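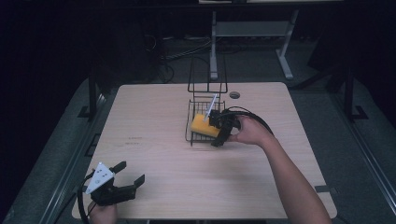
Home Journal Issues Authors Contact

We use cookies to remember your reading preferences. Accept Manage

3.2 Where small things live around the sink

When we first sat down with the households in Brovo, we had expected to talk mostly about plates and pans, and we had prepared our questions with that in mind. What people wanted to tell us about, often at some length and with real affection, was the sponge. It had to go somewhere it could drain, it had to be easy to reach with one hand, and it must never (on this point Orysia Antoniuk's interview notes are underlined 2 times) be left lying flat on the counter overnight.

We therefore gave the wire rack a section of its own. A rack of this kind does a good deal of quiet work in a small kitchen, and the people we spoke with had grown used to thinking of it as a place with rules. Soft things went low and toward the front, while flat things stood upright behind them, and in three of the four homes visited in July the order was kept even by the children.

Flat items gave us more trouble. A board that is laid down takes up the very surface one hopes to clear, and yet many people lay it down anyway, simply from habit. Standing it in a rack leaves the table free for the next job, as Figure 2 shows, and our participants in Trorkamwood took to this readily once a rack was within arm's reach.
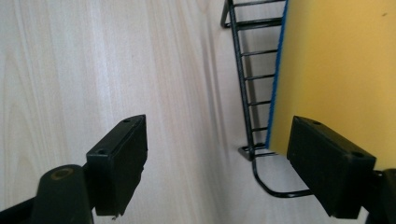
Figure 2. Yellow board with a blue edge strip, held in a black wire rack on a pale wood-grain surface.

Capucine Delorme has suggested to us that the narrow rack works as a kind of reminder, its shape telling the hand what belongs there. We are inclined to agree, although Killian Pruvost rightly points out that a tall upright can also invite clutter, and we return to his objection in Section 4, together with the diary entries that Zoriana Maksymiv so patiently collected.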